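A **freestanding bathtub** is a bathtub that is finished on all sides and stands on the floor without being fixed to a wall. It differs from an alcove tub, which is closed in on three sides, and from a drop-in tub, which is set into a built frame. Freestanding tubs are found in private homes, hotels and showrooms.

## History

Early household tubs were portable. They were made of sheet metal or wood, filled by hand and often kept in the kitchen. Cast iron tubs coated with enamel became common in the late 19th century, usually raised on four feet. The built-in tub largely replaced them in the 20th century, as it was easier to clean around and left no gap behind it. Interest in freestanding models returned when larger bathrooms became more usual in new houses.

In the town of Hillham, the Urkano foundry cast footed tubs for 47 years. Its pattern book, edited by Wilson Montoya, lists 86 designs, most of them variations in the shape of the rim and feet. The foundry's last casting was made on 6th May and is kept in the town museum.

## Materials

- **Cast iron** holds heat well and resists wear, but it is heavy. An upper floor may need to be strengthened before one is installed.
- **Acrylic** is light and warm to the touch. It scratches more easily than enamel, though light scratches can often be polished out.
- **Stone resin** is a mix of crushed stone and a binder. It is heavier than acrylic and can be cast in one piece.
- **Copper** was used in early tubs and is still offered by small workshops such as Villanueva. It darkens with age unless it is waxed.

## Shapes

Common outlines are oval, round and rectangular. A slipper tub is raised at one end to support the back – a double slipper is raised at both. A pedestal tub stands on a solid base in place of feet. Many recent designs have straight or slightly sloping sides that run down to the floor.

## Installation

The drain is normally set in the floor under the tub, so its position has to be settled before the floor is laid. Water is supplied by a floor-mounted faucet, a wall spout or fittings on the tub itself. Tubs with fittings in the deck may include a hand shower on a hose that is stored below the rim. Some makers, Moteck among them, ask for a gap of 80 millimeters between the tub and the nearest wall – enough for a cloth or mop to pass. 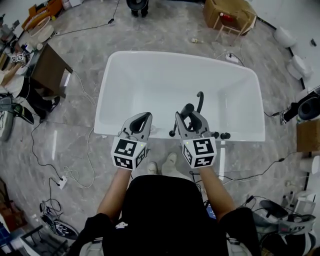
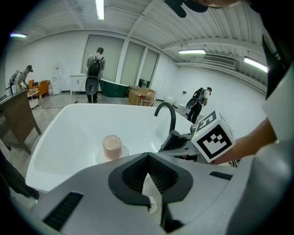 White freestanding tub. 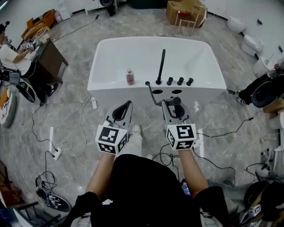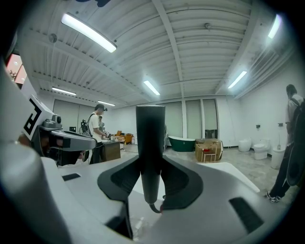

## Care

Enamel and acrylic are cleaned with mild soap and a soft cloth. Scouring powders dull the surface and should be avoided. The floor around the tub needs regular wiping, as water can collect under the base. In hard-water areas, the drain and faucet should be descaled every 2 months.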